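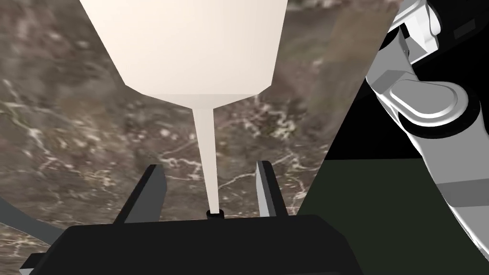

Page 3

Notes de l'orateur – Placement du souffle et attaque du son

Diapo 1. Rappeler l'objet de l'exposé : coordination entre pression sous-glottique et fermeture des cordes vocales au moment de l'attaque. Le répertoire n'est pas abordé.

Diapo 2. Distinguer l'attaque soufflée et l'attaque dure. Dans la première, l'air passe avant l'accolement des cordes. Dans la seconde, l'accolement précède l'air et la pression s'accumule. Faire entendre les deux extraits, même voyelle, même hauteur. Ne pas commenter pendant l'écoute.

Diapo 3. Protocole Wuren. Consonne voisée tenue (v ou z), puis ouverture sur « a » sans reprise d'air. Trois répétitions par demi-ton, nuance piano. Arrêter dès que la mâchoire avance.

Diapo 4. Lecture du tracé Tresent – préciser les axes avant de parler de la courbe. Un pic initial suivi d'une chute correspond à une attaque dure. Total des attaques relevées : 366. Les enregistrements saturés ont été retirés avant le calcul.

Diapo 5. Limites : micro à distance fixe, salle peu réverbérante, voix d'adultes seulement. Ne pas extrapoler aux voix en mue.

Questions. Si l'on demande les fichiers sonores, renvoyer à l'annexe 2.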